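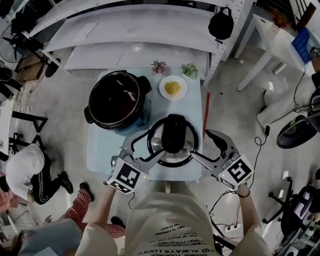
*lid and pot on the blue cloth. yellow stuff on the plate, corn or rice by the look of it*

**Pressure cooker lid smells like last week's curry, and now my corn does too. How do I get it out??**

Ok so quick one, I have people coming and no time. Electric pressure cooker, a Serkel, the round kind with the tall black knob in the middle of the lid. Had it since November. Works fine. But the lid STINKS. Cumin, garlic, something sour under that. I did plain corn in it yesterday, water and salt, nothing else, and it came out tasting like lamb curry. My kid wouldn't touch it.

What I've tried:

- dish soap, hot water, twice
- left it upside down on the counter overnight
- wiped the shiny metal part with lemon. Smelled like lemon curry

The inner pot is fine, I stuck my whole face in it. It's only the lid. I haven't taken anything apart becuase the manual is gone and I'm scared of pulling off something I can't get back on. Is the rubber ring meant to come out? And can any of this go in the dishwasher?

Also where do you guys keep the lid when it's not on. Mine just lives on the table next to the pot and takes up half of it. Small table.

Need this for potato salad on Saturday, July 4, 2020 so the sooner the better. Thx

— kazmi_kitchen

---

**Thodoris Stergiou**

It's the ring. Always the ring. Silicone soaks up smell and soap doesn't do much to it.

On most electric ones yes, it comes out, you're supposed to take it out. Flip the lid over, unplug the cooker first if you haven't. Find the ring, pinch it, pull straight up and work your way round. No tools! No knife, no screwdriver. I nicked mine with a butter knife and it leaked steam from then on, had to buy another.

Then:

1. Wash the ring in hot soapy water, rinse.
2. Soak in white vinegar and water, half and half. I leave it 2 hours. Overnight if it's bad and yours sounds bad.
3. Rinse, dry it all the way. Sun is great if you've got some. A windowsill for an afternoon did more for mine than the vinegar.
4. While it's out, wipe the groove it sat in. There will be gunk. Old toothbrush.
5. Look at the little valve parts on the underside too. Some lids have a small cap that pops off over the vent. Rinse it, check nothing's stuck in the hole, put it back.

Putting it back: press it in bit by bit, all the way around, then run your finger along it. Should sit flat everywhere and you should be able to slide it a little. If it bulges in one spot take it out and start over. Dont cook with it bulging, it won't seal.

Before the potatoes run a cup or two of water with some lemon peel for a few minutes on steam. Check your minimum water line first, they're all different. Let the pressure drop before you open it obviously.

Dishwasher: my ring and inner pot go in, top rack for the ring. Lid I do by hand. I don't know about Serkel in particular, look it up on their site, they probably have the manual as a download. The base never goes in water, just a damp cloth.

If it still smells after all that, get a second ring. One for curry and chili, one for corn, rice, anything plain. I paid 11 dollars for a pair. Mark one with a notch of colored thread or whatever, or buy two colors. Make sure it's the one for your exact model, the almost-right size is no good.

---

**brornusard50**

just buy a new one. mine is 19 yrs old stovetop and never smelled once. electric ones are junk

---

**Skombridge Sue**

Ignore the above lol. You don't need a new cooker.

Agree with Thodoris on the ring, only thing I'd add is how you STORE it. Don't lock the lid on when you put it away! That traps the smell in and you're back where you started. I set mine upside down on top of the pot, knob pointing into the pot, so the ring gets air. Takes up no extra table. If the knob's too tall for it to sit steady (sounds like yours might be) then a plate rack works, stand it on its edge. Mine's on a shelf between two baking sheets.

Baking soda didn't do a thing for me, people always say baking soda. Coffee grounds sort of worked but then, coffee.

Also for the corn, I put it in a bowl on the trivet and cover the bowl with foil, loose. Picks up way less of whatever is in the lid. Same for rice. Could do your potatoes like that if the ring's not dry in time, just give them a few extra minutes.

And let the lid dry before you put it anywhere. I shake mine over the sink, there's always water hiding up in the rim.

---

**kazmi_kitchen**

Got the ring out!! Came out way easier than I thought. The groove was disgusting, I'm not going to describe it. Ring's in the vinegar now, will do the windowsill tomorrow. Ordering a spare pair tonight, found the model number on the bottom of the base.

Sue I tried the upside down thing, knob's too tall, it wobbles. Gonna try the rack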